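Home | Syllabus | Readings | Handouts | Contact

Handout 6: How a Federal Agency Rule Gets Made, and Unmade
By Ibrahim Anozie
May 10, 2025
Filed under: Administrative Law, Course Notes

Read this before the session on judicial review. Kayode Odukoya will lead the discussion section and will expect you to know the terms in bold in chapter 4 of the reader, most of which come up again below.

1. Where the power comes from

An agency has no lawmaking power of its own. Congress passes a statute, and the statute hands the agency a job, such as setting limits on a pollutant or deciding what has to appear on a label. The statute may be very detailed or it may say little more than "as necessary to protect public health." The first question in any challenge to a rule is whether the statute lets the agency do what it did.

2. Notice and comment

Most rules that bind the public go through the steps in section 553 of the Administrative Procedure Act. The agency publishes a proposed rule in the Federal Register, takes written comments, and publishes a final rule with a statement of its basis and purpose. It has to respond to significant comments. It does not have to agree with them, and it does not have to answer every letter one by one.

Take the Wedley problem from last week. The agency received 1,000 comments on its draft storage rule, and 100 of them raised the same point about small operators. One response covering that point is enough, as long as it deals with the substance. A response saying only that the comments "were considered" is weak and often loses in court.
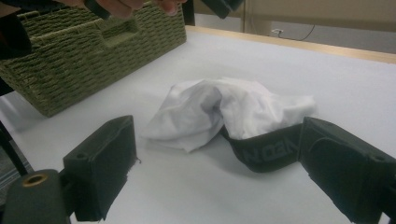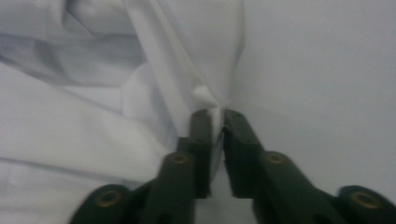 Can an agency skip the comment period when it is in a hurry?

Only in limited cases. The statute has a "good cause" exception for when notice and comment would be impracticable, unnecessary, or contrary to the public interest, and the agency must state its reasons in the rule. Courts read the exception narrowly. A deadline the agency created through its own delay will usually not count.

3. Effective dates

A substantive rule normally takes effect no sooner than 30 days after publication. There are exceptions for rules that relieve a restriction, for interpretive rules and policy statements, and for good cause. Major rules have a longer wait under the Congressional Review Act. Check both statutes when you work out a date — students often check one and stop.

4. Substantive or procedural?

Rules of agency organization, procedure, or practice are exempt from notice and comment. Agencies sometimes put that label on a rule that does more. Courts look at what the rule does to the people it affects. A rule on the format of an application is procedural. A rule that changes who can qualify is probably substantive, whatever the heading says.

In the Igwe hypothetical, the agency called its evidence policy "internal housekeeping." Write down 2 facts that help the agency and 2 that hurt it.

5. What the court can do

If the rule was made the wrong way, the court may vacate it, which wipes it out, or send it back while leaving it in force. The second is called remand without vacatur. Judges look at how serious the error is and how much disruption would follow if the rule disappeared. A new administration may also ask for a remand so it can reconsider the rule itself.

An agency that wants to repeal a final rule on its own has to go through rulemaking again — a press release will not do it.

For next session

Read the Restura and Hikik problems in the packet. For each, identify the statute, the type of rule, the procedure used, and the remedy you would ask for. One page, typed, handed in at the start of discussion section.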